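Getting a burnt smell out of a stainless pot

Heledd Griffiths
Posted 2nd March

I left lentils on the stove and they stuck to the bottom of my good pot. I got the black layer off with a scraper, but anything I boil in it still tastes smoky. I've washed it 2 times with dish soap. Is there something stronger that won't scratch the steel?

Tatu Rweyemamu

Cover the bottom with water, add a cup of white vinegar and simmer it for ten minutes. Take it off the heat, then add 2 tablespoons of baking soda – it will foam up, so do it in the sink. Leave it overnight and rinse well. If the handle is plastic, check what it can take before you put the pot in the oven to dry. Mine is only good to 175 degrees.

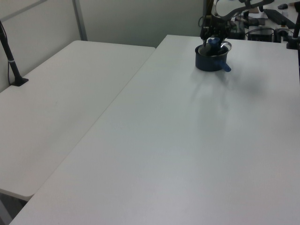 Elibariki Rashidi says the vinegar and the soda cancel each other out if they go in together, and would use the soda alone, as a thick paste, left on for a few hours.

Remzi Şimşekoğlu

Boil a cut lemon in it. Worked for me. Also check the lid – the smell sits under the rim and people forget to wash there.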